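Turnville firm launches marble-pattern table covering for craft rooms and kitchens

For immediate release

TURNVILLE, June — Moschos, the Turnville maker of table and worktop coverings, has added a white marble pattern to its Erkero range. The new covering goes on sale this month through the company's own shop in Fladurby and by post.

Erkero is a stick-down surface for tables that are still sound but have seen better days. It is sold by the metre from a roll and cut to length in the shop. Buyers put it on at home with a ruler, a sharp knife and a soft cloth, and no heat or glue is needed. The range until now has been made up of plain colours and 2 wood patterns.

The marble pattern has a white base with black and dark grey veins, and softer smoky grey between them. It has a glossy finish. Moschos says it was the pattern customers asked for most often in the past year, mainly people with a large table that does several jobs: meals, homework, sewing, wrapping parcels and making cards.

Awuor Kimaro, who runs product development at Moschos, said the company had held off from marble for some time.

"We tried it before and weren't happy with it," she said. "The veins came round again too soon, so on a long table you could see the same shape over and over. We went back and made the drawing much bigger. On a kitchen table of ordinary size you shouldn't find the same bit twice."

Kimaro said the finish had also led to some debate. A matt version was made and shown to shop customers alongside the glossy one. Most people who handled both went for the gloss, saying it looked more like polished stone and felt easier to wipe. The matt version has been put to one side for now and may return if there is enough call for it.

Tried out on paper crafts

Before the launch, Moschos fitted the covering to tables used for paper crafts in its Turnville workroom. Folding and card making were chosen as they are hard on a table in small ways. Glue gets dropped, pencils roll about, and people press down hard with a fingernail or a bone folder to get a clean crease.

Omolara Nwankwo, who leads craft sessions in Fladurby and advised on the trial, said the main thing she wanted was a flat, smooth surface.

"If you fold paper on a table with a grain or a dip in it, you get that dip in your crease," she said. "I used to put a board down first. I don't bother with the board now, unless I'm cutting."

She also had a view on which papers to use. Bright white card is harder to pick out on the paler parts of the pattern, especially small pieces and thin strips. She now keeps to cream and coloured sheets for folding, and puts a dark mat under white ones.
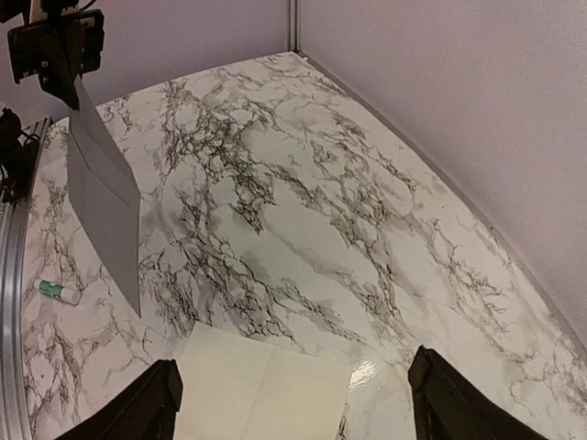

Nwankwo said anyone setting up a craft table should think about lamps before they think about storage. A glossy top will throw back light from a lamp or a window, and a lamp placed straight overhead is usually the worst. She suggests moving it to the side of the hand you don't write with and tipping the shade a little towards the wall.

Moschos does not recommend cutting directly on the covering. A craft knife will mark it, and so will a rotary cutter. A cutting mat should be used for both. Hot pans and irons should go on a stand or a folded towel.

Fitting and care

The covering should be laid on a clean, dry table. Old wax or polish should be washed off with warm soapy water the day before and the table left overnight. Rough patches need a light sanding, as lumps will show through the gloss.

Peel back a short length of the backing first, line up the edge, and smooth from the middle outwards. Two people make an easier job of it on anything longer than a desk. Where a table stands in a corner, pull it out before starting and trim the far edge before pushing it back.

For daily care, a damp cloth is enough. Dried glue can be lifted with warm water and a plastic scraper. Scouring powder and wire wool will dull the finish and should not be used.

Prices and stock

The marble pattern costs the same per metre as the rest of the Erkero range. It comes in 3 widths, the widest meant for dining tables and long worktops. A first run of around 400 rolls has been made, and a second is planned if these sell through before the autumn.

Free samples large enough to show the veins are available from the Fladurby shop or by post, up to 5 per household, and can be mixed with other patterns in the range. Moschos advises leaving a sample on the table for a day or so and looking at it in the morning and again with the lights on.

The Fladurby shop will hold an open afternoon on Thursday from 2pm, with a covered table set out for people to try. Nwankwo will be there to show simple folded cards, and paper will be provided. There is no need to book — children are welcome with an adult.

About Moschos

Moschos makes coverings for tables, shelves and worktops. Its workroom and offices are in Turnville and its shop is in Fladurby. The company also runs a cutting service for odd-shaped tables, for which customers send in a paper template.

Press enquiries and requests for samples should be sent to Awuor Kimaro at the Turnville office.

Ends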